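Sprechernotizen, Vortrag am Freitag: Schreibmaterial in Unterrichts- und Besprechungsräumen
Vortragende: Yoon-hee Kong, Raumausstattung und Materialwesen, Haus Vedov

Begrüßung, kurzer Dank an die Kolleginnen und Kollegen des Standorts Skodton. Hinweis auf die Handreichung, die am Ausgang ausliegt.

Ausgangslage: Im Haus Vedov werden 74 Räume mit Schreibmaterial versorgt. Davon verfügen 60 über Weißwandtafeln, die übrigen über klassische Kreidetafeln. Die Bestellung erfolgte bislang getrennt, die Ausgabe jedoch über dieselbe Stelle. Daraus ergibt sich die heutige Fragestellung: Wie werden Kreide und Marker gemeinsam gelagert, ausgegeben und zurückgenommen?

(Folie wechseln, kurze Pause)

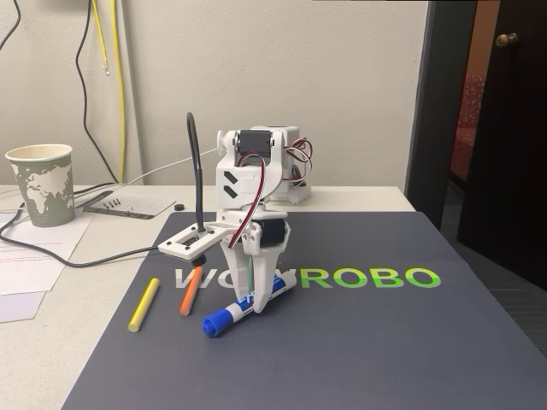

Marker und farbige Kreide auf dunkler Unterlage
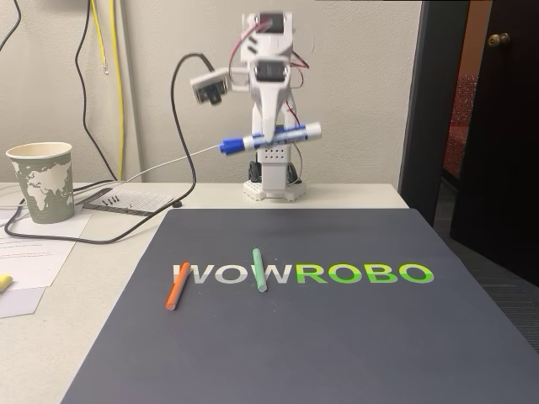

Die Trennung von Kreide und Markern ist in der Materialordnung unter Punkt 2 geregelt und gilt für sämtliche Ausgabestellen. Kreidestaub setzt sich in den Filzspitzen fest und mindert die Deckkraft; ferner hinterlassen verunreinigte Marker Schlieren auf der Weißwandtafel. Marker sind daher stets mit aufgesetzter Kappe und waagerecht abzulegen. In der zweiten Aufnahme wird der blaue Marker waagerecht gehalten, die Kreide in Orange und Mintgrün liegt davon getrennt auf der Matte. Eine dunkle Unterlage dieser Art empfiehlt sich auch für die Ausgabetische, da helle Kreide darauf rasch erkannt wird.

Zur Kreide: Farbige Stücke werden einzeln ausgegeben, weiße im Karton. Bruchstücke sind dem Sammelbehälter zuzuführen. Auf Rückfrage: Der Rahmenvertrag mit der Firma Mastier umfasst beide Materialarten.

Zeitplan: Die Umstellung beginnt im Februar in Skodton, anschließend folgt das Gebäude Yousafzai. Rückmeldungen bitte schriftlich an die Materialstelle.

Überleitung zur Aussprache.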